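Brazo casero que recoge la mesa: del simulador al taller (proyecto Granel)

Foro > Robótica casera > Proyectos en marcha

tuercaloca
Buenas a todos! Abro hilo nuevo porque el otro ya era un lío de páginas. Sigo con Granel, el brazo que estoy montando en el taller compartido para que recoja los trastos de una mesa. De momento todo va en simulación, que los servos me llegaron en junio y todavía ando peleándome con la fuente. 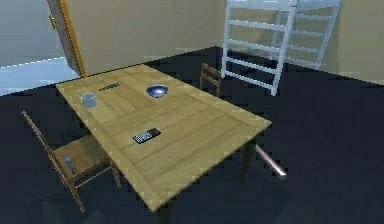
Llevo 400 episodios de agarre lanzados y lo que peor va es, cómo no, el vaso. Con el cuenco azul se apaña bastante bien si entra por el borde, pero con el vaso translúcido la estimación de profundidad se me vuelve loca y cierra la pinza donde le da la gana. El cacharro negro de los botones lo coge casi siempre, aunque a veces lo arrastra medio tablero antes de levantarlo. De esos 400, en 19 el brazo se quedó enganchado con la mesa y tuve que reiniciar a mano.

Mi duda: ¿sigo afinando en simulado o monto ya lo que tengo y que sea lo que dios quiera?

pelacables_77
Monta ya. Te lo digo por experiencia, yo me tiré un invierno entero con el simulador y cuando lo pasé a hierro no me valió ni la mitad. La holgura de las reductoras no te la modela nadie, y menos con piezas impresas en casa.

Fernandes
No estoy nada de acuerdo con pelacables. Si ya se te engancha con la mesa en simulado, en el taller te cargas un servo la primera tarde. Arregla primero las colisiones. ¿Tienes la mesa metida como malla completa o como cajas?

tuercaloca
Malla completa, con sus patas y todo. Las sillas también. Por eso va a pedales, supongo.

Fernandes
Pues ahí lo tienes. Tablero una caja, cada pata otra caja, y a las sillas lo mismo. La malla bonita la dejas solo para verla. Y mete un margen alrededor del tablero, que el planificador no te pase rozando.

catwood
Yo lo que no entiendo es para qué tanto mueble. Puerta, sillas, una especie de litera al fondo... para coger un vaso te sobra con un plano y cuatro objetos. Menos cosas, más episodios por hora.

tuercaloca
Porque el brazo va a acabar en una habitación con muebles, catwood, no en un plano infinito jaja. Además quiero que la cámara se acostumbre a ver cosas detrás. La primera versión la hice con la mesa sola y en cuanto le puse una silla delante empezó a intentar agarrar el respaldo.

catwood
Vale, para la visión te lo compro. Para el planificador sigo diciendo que no.

pelacables_77
Lo del vaso no te lo va a arreglar ni el simulador ni nadie. Los sensores de profundidad con los transparentes van fatal. Pégale una tira de cinta de carrocero y a correr.

tuercaloca
Eso es hacer trampa!! Aunque para las primeras pruebas igual lo hago - no se lo digáis a nadie.

Fernandes
De trampa nada, es depurar por partes. Primero compruebas que la pinza cierra bien con la cinta puesta y luego ya te peleas con la transparencia. Y baja la velocidad de cierre, que el vaso con poco que lo toques se vuelca.

tuercaloca
Bueno, actualizo. He cambiado las mallas por cajas como decía Fernandes y he lanzado 500 episodios más durante la noche. Enganches, cero. El vaso sigue regular, pero el resto va mucho más suave y el ventilador del ordenador ya no parece un avión. Mañana atornillo la base al banco del taller y pruebo solo el hombro y el codo, sin pinza.

catwood
Atornilla también la fuente, que la mía se fue al suelo con el primer tirón del cable.

pelacables_77
Y pon una seta de emergencia a mano antes de darle corriente, hazme caso.

tuercaloca
Seta tengo, me falta cablearla. Esta tarde me pongo y subo el esquema para que me lo destrocéis.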